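Vi (film)

Vi is a science fiction adventure film produced by Pumunance and released to home video by Drakis. It runs 121 minutes in its theatrical version and 134 minutes in the extended version. The film is set in the harbor town of Plidstead, where a repair worker receives radio messages from a ship that left port 43 years earlier.

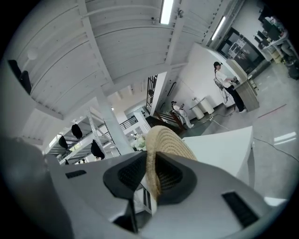
A woven straw hat, with white flowers and a white tabletop nearby.

Plot

The title character, Vi, repairs navigation equipment at the Plidstead docks. While testing a receiver, she picks up a voice reading a list of positions. The positions match the last known route of a cargo ship that was never found. Vi copies the list and takes it to the harbor office, which refuses to reopen the case.

With a retired pilot and the pilot's grandson, Vi follows the route in a borrowed tug. The group finds that each position marks a point where the ship's signal has been delayed by a fault in the sea floor. The messages were sent on a single night and have been arriving out of order ever since. The last third of the film is told in the order in which Vi hears the messages – the theatrical version removes two of them, while the extended version plays all of them in full.

Production

Pumunance developed the script as a four-part television serial before reworking it as a feature. The first draft placed the story inland, at a weather station. Plidstead was added in the third draft, and the dock sets were built at full size inside a disused grain store. Water scenes were filmed in a tank over 34 days, with the tug mounted on a tilting platform.

The radio voice was recorded before principal photography so that it could be played to the cast during takes. The sound crew fed the recording through several old receivers and kept the noise that resulted. Most of this material was used in the final mix without further treatment.

Additional photography took place in October and was limited to the harbor office scenes. A planned opening set aboard the cargo ship was written but not filmed.

Release

The film opened on 404 screens. Drakis issued it on digital services on 14/11/2020, with Blu-ray and DVD editions 21 days later. The disc editions differ in content. The DVD holds the theatrical version only. The Blu-ray holds both versions by means of seamless branching, and the choice is made from the main menu.

Extras on the Blu-ray include three featurettes, a commentary track for the theatrical version, and an isolated sound track in stereo. The featurettes cover the tank work, the dock sets and the radio recordings. The DVD carries the dock featurette and a trailer. Early copies of the Blu-ray had a subtitle timing error in the extended version – Drakis corrected this in the second pressing, which can be identified by a letter B after the catalog number on the spine.

See also

List of films set at sea
Seamless branching
Extended version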